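Fault note: drifting finger width on the hand-held grippers

Over the winter we moved garment work out of the lab and into ordinary bedrooms, using pairs of hand-held grippers on whatever clothes were to hand. In February, Leonie Brunner found that a batch of jeans recordings would not replay on the arm. The arm reached the cloth, closed, and came away with nothing. The fault was traced to the recorded finger width, which read three millimetres too wide when the fingers were fully shut.

Thin cotton showed the error at once. Denim mostly hid it. A doubled hem or cuff is thick enough for the arm to hold even when it closes short, so the early replays looked sound and the batch was passed.

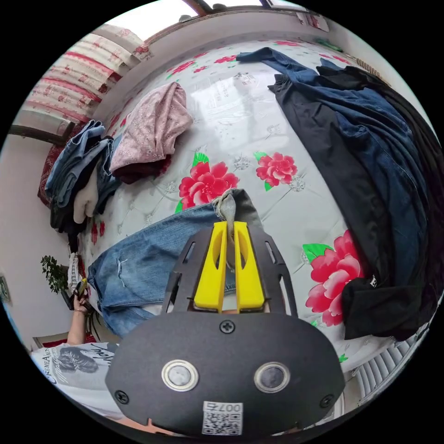
Yellow fingers closed on the cuff of a pair of light-blue jeans.

Jonas Moser stripped the worst unit and found the finger carriage had crept along its shaft. The clamp screw had been tightened by hand and not to the figure on the build sheet. Each hard pinch moved the carriage a little further. As the width is worked out from the shaft and not from the fingers themselves, the software had no means of noticing. The Girus logger did write a warning when the closed reading passed its limit, but the warning went to a file that was not being read during sessions.

Of 24 units checked, nine had moved. None had failed outright, and there was no injury. A loose carriage is still treated as a safety matter, because a replay on the arm takes the width as true and sets its closing force from it. With a false reading the force can be set too high.

The waistband is the harder case. It has to be taken at the edge, with the fingers squared up to the opening, and a wrong width there gives either a missed grasp or a pull on one layer only.

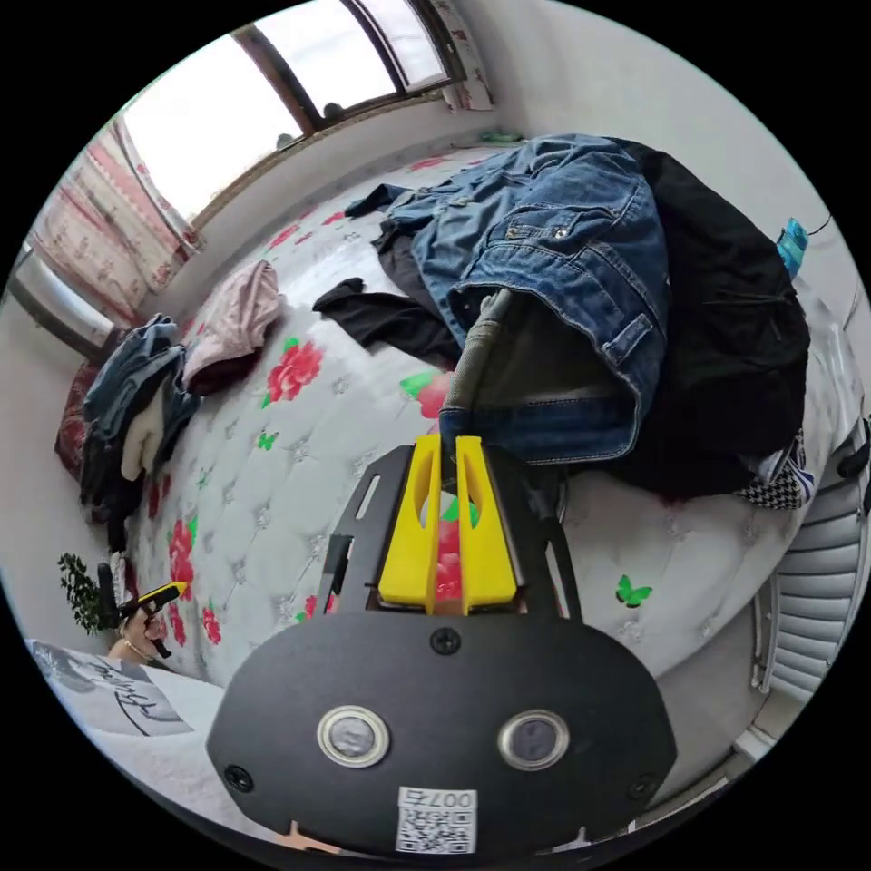 What changes now

Close the fingers fully before every session and read the width on the Bindo screen. Anything other than zero means the unit goes back to the bench.

Repeat the check after 16 garments - sooner if denim makes up most of the pile.

When two grippers are used together, check both. A good reading on one says nothing about the other, and the paired files are rejected if either is out.

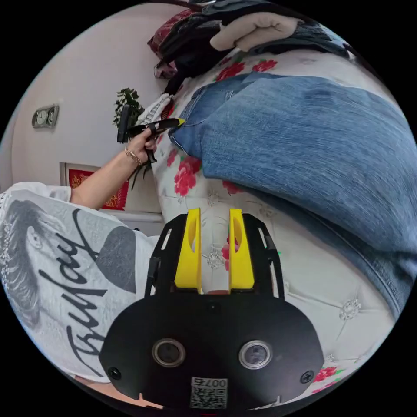 Two grippers in use over denim, one with its yellow tip towards the waistband.

Clamp screws are to be set with the torque driver only. Kjell Hägglund has the driver and the revised build sheet. Recordings made on the nine units are held back until their widths have been corrected against the logger files. Report any further drift to Nadja Koller with the label number of the unit.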